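Rizal Tarigan
Monday, May 27, 2019

I want to write a thread about the names of fruits. I have lived in Gasberg for some years now and English is my third language, and I still stop in front of the shelves at Kowalchuk to think about the words. So, a long thread. Please mute me if you are here for the bicycles.

My first language is Karo, my second is Indonesian. In Indonesian we have the word "jeruk". It covers oranges, mandarins, limes, pomelos, all the family. You add a second word to say which one. Jeruk nipis is the lime, jeruk bali is the pomelo.

English has "citrus", but no person says "I ate a citrus this morning." I tried it in my first winter at work. My colleagues understood me and were very polite, and I could see that something was wrong with the sentence.

Then there is the word "orange" itself. The fruit had the name first and the color took it later. Before that, English speakers often said yellow-red, or only red. I believe this is why we say "redhead" for people whose hair is clearly orange.
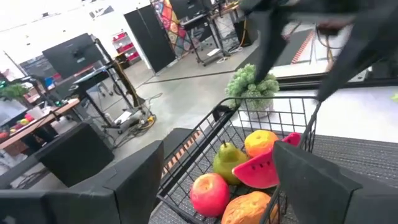 The word traveled a long way. Sanskrit, then Persian, then Arabic, and Spanish still has "naranja" with the n in front. In French and Italian the n was lost, maybe swallowed by the article before it. English received it already without the n.

The same kind of accident happened inside English to other words. "An apron" was once "a napron". "An adder" was "a nadder". I like these very much. They show that native speakers also did not know where one word stops and the next begins.

"Apple" is another good one. In older English it could mean nearly any fruit. Dates were "finger-apples". So when the pineapple got its name, it was not so strange. "Pineapple" was first the word for a pine cone, and the fruit looked like one.

In Indonesian the pineapple is "nanas", in German "Ananas", in French "ananas", and it goes on like this through half of Europe. My daughter asked me why English must be different. I told her to ask English.

My neighbor Sobia Dogar grew up with Urdu and we compare lists when we wait for the bus — she has "tarbooz" for watermelon and "kharbooza" for other melons. They sound like two brothers. English also keeps the two together, but with "melon" inside "watermelon".

Indonesian separates them completely. Watermelon is "semangka", and melon is "melon", borrowed. As a child I did not think of them as relatives at all. I learned from an English book that they were, and I was a little offended. 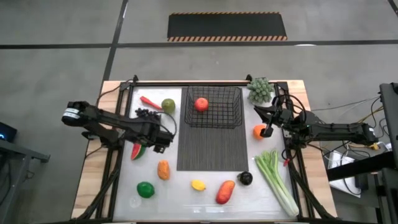

Tomato came from Nahuatl, "tomatl", by way of Spanish. Indonesian says "tomat", from the Dutch. Urdu says "tamatar". Sobia and I agreed that we could both buy tomatoes in nearly any country without studying.

Italian is the exception again, with "pomodoro". Most people explain it as golden apple. If this is right, it is one more case of an apple that is no apple. I should start a list.

Someone always asks if the tomato is a fruit or a vegetable. I will answer once. For a botanist it is a fruit. "Vegetable" is a kitchen word and botany does not need it. Both can be true at the same time and you may go on with your salad.

There was even a court case in the United States about it, in the 1890s, to decide the import tax. The judges chose the kitchen meaning. I think that was sensible of them. 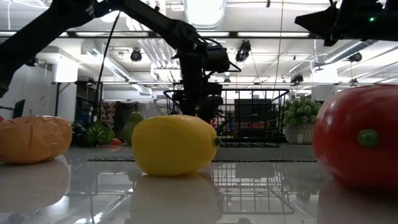 The pair that gives me the most trouble is lemon and lime. In Urdu, Sobia says, "nimbu" can be either of them, and at home it was usually the small green one. In many parts of Latin America "limón" is also the small green one. So a translated recipe can be a trap. If every lemon looked like the one in my last photo, yellow all over with a bit of green at the tip and sitting near a big red tomato, there would be no discussion. It is plastic, but it is very clear about what it is.

I once made my mother's fish with lemon in place of lime, following a translated recipe. It was eaten. My mother heard about it in August and she still brings it up.

A small practical advice for other learners. Do not study fruit names from an alphabetical list. Go to the shop, read the sign, say it quietly, buy one if you can. At Kowalchuk the sign for the pears has said "pares" since last year and I have grown fond of it.

Words that I have not solved yet: why "grapefruit" when a grape is also a fruit. The usual story is that it grows in bunches like grapes, and I have never seen the tree, so I cannot say. Also "plum" and "prune". I know they have the same root, and I still say the wrong one at breakfast.

If your language has one word where English has two, or the opposite, please write it below with the country or the town. I would like vegetables also, especially squash and pumpkin. Sobia is collecting the ones for eggplant.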